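Milar Path Plan Draws Praise, and Some Old Questions

November 10, 2019

The parks office in Milar says it will spend $81,000 to repair the old Tavares path, with work set to begin in February. It has said something like this before.

The plan calls for new joints between the slabs and trimming of the trees along the route. Bandwood, the contractor, expects to finish in 14 weeks. The office did not say what happens if it doesn't.

"We are confident in the schedule," said Hauwa Afolabi, who heads the project. Asked about the last repair plan, which was dropped without a public notice, she said it was "before my time."

Rosimeire Lacerda, who lives near the path and walks it most mornings, has read both plans. She says they look much alike — same map, same promises, higher price. A petition she started asking for a yearly upkeep budget has 789 signatures. The new plan does not include one.

The paving is cracked and patchy along the stretch where trees shade it, with uneven seams between the slabs. 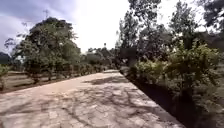
What Comes Next

The town council votes on the money later this month. Written comments can be left at the Milar town office until then.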